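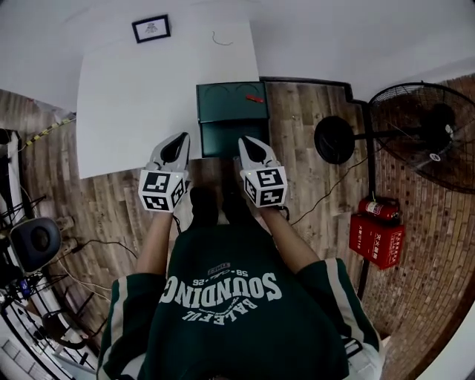 4.2 Teaching a lifting task with the hand grippers

Use this section when you want Kodovora to learn a household chore that needs two hands, such as picking up a lidded box and putting it on a table. Read section 4.1 first if the grippers have not been paired.

Before you start

1. Clear the floor where you will stand. Move trailing leads out of your walking path.
2. Put the box on the floor with its lid closed. Any small item resting on the lid counts as part of the load and must stay in the same place for every attempt.
3. Hold one gripper in each hand with the marker cubes uncovered. Sleeves and straps must not hang over them.
4. Open the Baltel app and choose New chore, then Lift and place.

Recording

5. Press Start and wait for the tone.
6. Close both grippers on opposite sides of the box. Lift slowly and keep the lid level.
7. Set the box down on the table, open the grippers and draw them straight back.
8. Press Stop. Repeat until the app shows 91 good attempts.

Note: If the app reports "marker lost" 5 times in a row, wipe the cubes with a dry cloth and check the room lighting.

Caution: Do not record on or next to stairs. Your view of your feet is poor when you are carrying a box. 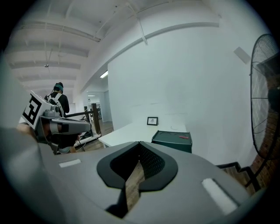

Table height matters more than most users expect. A chore taught at one height will not carry over to another, and you will need to record a fresh set if you change the furniture.

What to expect

Kodovora can move a closed box between two known places. It cannot yet tidy a room by itself, and it should not be left alone with open containers, glass or anything hot. Folding clothes and loading a dishwasher remain trial features and are switched off when the unit leaves the factory.

Shop-floor users with the Fang wrist should read the Wenex supplement before teaching any load with sharp edges. Error 869 means the wrist has not been calibrated. Go to section 6.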